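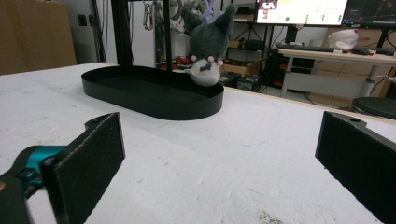 Village hall news, 16 Dec 2025

Quick one this time as I've got the boiler man coming and the printer is playing up again.

First the hall heating. Yes we know. It was freezing at the carol practice and several of you sang in your coats. The old timer switch has gone and the new one is on order – fitted before Christmas if the part turns up, January if it doesn't. Until then whoever opens up needs to turn the heating on by hand at the panel in the back passage. Red switch, not the white one. White one is the outside lights. Please turn it off again when you leave!! It ran all night after the whist drive and the meter doesn't lie.

Autumn jumble sale. Made 307 pounds on the door and stalls, plus 57 from the cake table. Best for years. Thank you to everyone who baked, carried, priced, and stayed to sweep up. There is still a box of unclaimed dishes in the kitchen, mostly pie dishes, one blue casserole with no lid. If one's yours come and get it. Anything left by the end of January goes into the next jumble.

Bus. The Skindel bus changes in the new year. Morning one goes six minutes earlier, which doesn't sound much but will catch people out. The last one back from Brurnlow stays the same. The afternoon one no longer stops at the top of Mill Lane, you have to walk down to the shelter. Amber Bunting wrote to complain on behalf of the lane and got a reply saying they would look at it in March. So we wait. If you want to add your own letter she has the adress and will give you a stamp if you ask nicely. New timetables are in the porch, take one, please don't take five.

Footpath behind the allotments is shut. Bank has slipped after all that rain and there's a tree half down over the stile. Do not climb round it, a couple of people have and one lost a boot. Way round is by the church and along the bottom road, adds ten minutes or so. No date for reopening.

Allotments, while I'm on it. Rents due by the end of the month. Two plots coming free, one full, one half. The full one has a decent shed and an awful lot of couch grass. Names to me by the new year, Drorkumham residents first, then anyone else. Water goes off at the mains from this week so drain your hoses.

Martti Laaksonen is giving his talk on winter bread again, by popular demand. Last time people were standing at the back. Second week of January, half seven, small room. Rye loaves, the flat sort with a hole in the middle and the sour sort that takes days. He will bring some starter to give away, so bring a clean jar with a lid. Two pounds on the door, includes tea and a slice. Not suitable if you can't have gluten, sorry – I did ask.

Library van. Skips Christmas week and the week after. Anything due back then is renewed by itself, no fines. Large print shelf has been changed over and there's a lot more crime on it, apparantly what people wanted.

Roof fund now needs 195 pounds to reach the amount we promised to find ourselves. Very close. There's a tin on the counter at the shop and another by the hall door. The quiz in February should see it off, teams of up to six, bring your own drinks and nibbles. No phones on the tables this year please, you know who you are.

Bins. Recycling is a day late both weeks over Christmas. Cardboard must be flat. Wrapping paper only if it stays scrunched when you scrunch it, the shiny stuff springs back and goes in the ordinary bin. Real trees can be left by the hall gate after Twelfth Night – take the lights off first, last year we found two sets and a fairy.

Lost: grey knitted glove, left hand, somewhere between the shop and the school. Found: reading glasses in a brown case, hall kitchen windowsill.

Wanted: somebody with a van for one morning in January to shift the old stage blocks to the tip. Petrol paid, bacon roll provided.

Carols are at the church at six on Christmas Eve, mince pies after. Bring a torch for the path, the lamp by the lychgate is out.

Next newsletter end of January. Items to me by the 20th, on paper is fine, through the door is fine, but please write your name on it.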